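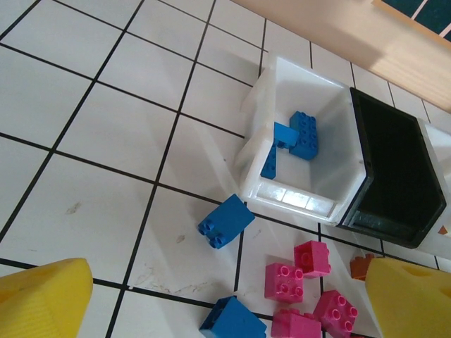
Thread on relabelling for our sorting policy. Each demonstration is cut at every gripper close, and each cut gets its own colour goal. Loose pink bricks lying between the fingers with blue ones close by, as in this wrist view, are the hard case: the old Hetbridge labels gave the whole episode a single goal.

2/ Training set: 246 demonstrations, two arms, same tiled surface throughout. Relabelling took seven hours on one machine. No new data was collected — only the goals changed.

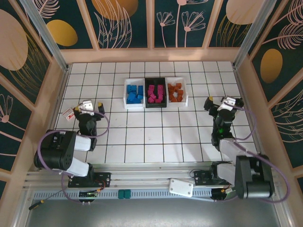 Garside asks whether the gain survives when the bin order is swapped, or if the policy has simply learnt left, middle, right.

4/ Not tested yet. The next run is 100 trials with the order shuffled every 20. Results will go in this thread.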